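### 3.2 Scheduling and Backstage Conditions at Multi-Organizer Dance Finals

The second part of the study looked at how dancers and studios experienced the schedule when several competition organizers shared one national final. Earlier work on youth dance events has dealt mostly with scoring and with injury. Waiting time has received less attention, although the studio directors we interviewed raised it more often than any other matter. We therefore asked each participating studio to keep a log of call times, actual stage times, and the hours in between.

Logs were returned by 41 studios, covering 660 routines in the solo, duo/trio, small group, and large group divisions. The Kosstead final ran on two stages, with a shared warm-up hall behind the second. The Clorarico final used a single stage and a longer day. Both events allowed routines to be moved within a session at the request of a studio, but only the Kosstead organizers published the changes on a board outside the dressing rooms.

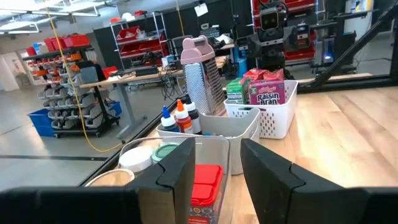 Quick changes were the most common reason for a request to move a routine. A dancer entered in several divisions could be called back with very little time to change costume, and younger dancers needed an adult to help them. Studios differed in how they prepared for this. Several directors assigned each dancer a labeled place along the wall, while others kept shared supplies such as hairpins, tights, and makeup on one table for the whole team. Where supplies were shared, directors favored containers that could be searched by eye, such as a clear plastic bin in which lids of different colors, white, pale teal-green, or red, can be told apart before anything is lifted out. Studios that packed by dancer reported fewer lost items but needed more floor space – a real limit at Clorarico, where two or more teams often shared a dressing room.

The logs show that delay was not spread evenly over the day. Morning sessions kept close to the printed program at both events. Delays built up after the midday awards, when the hall had to be cleared and families returned to their seats slowly. Large group routines were affected most, as they were usually placed late in the session and required props to be carried on and off. Solos were sometimes danced early, and this caused complaints of its own from families who arrived at the printed time.
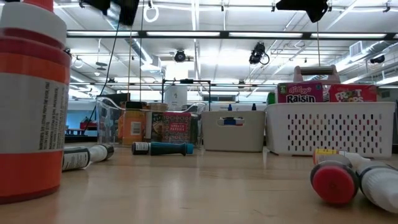

**Figure 4.** Bottles on a light wooden tabletop, several lying on their sides.

Interviews were held with 18 studio directors in October, after the season had closed. Zepeda conducted the interviews with directors who had attended Kosstead, and Daher conducted those for Clorarico. Both followed the same written guide. Directors were asked to describe one routine that had gone on stage on time and one that had not, and to say what they had told their dancers while they waited. Most said that a late start mattered less to them than a late notice. One director with a large junior team said she would accept an hour's delay if she knew of it before the dancers had begun to warm up.

The judges' accounts, collected separately, agree with this in part. Judges noticed tired dancing in the last session of each day but did not link it to waiting. They were more concerned with their own breaks and with differences between the score sheets of the partner organizers, a matter taken up in Section 3.3.

Two limits should be noted. Logs were kept by the studios themselves, and larger studios tended to fill them in more fully. The two finals also differed in entry rules – Clorarico allowed a dancer to enter more solos – so waiting times for individual dancers cannot be compared directly between them. For that reason, the results in Table 5 are given by routine and by session, and no average per dancer is reported.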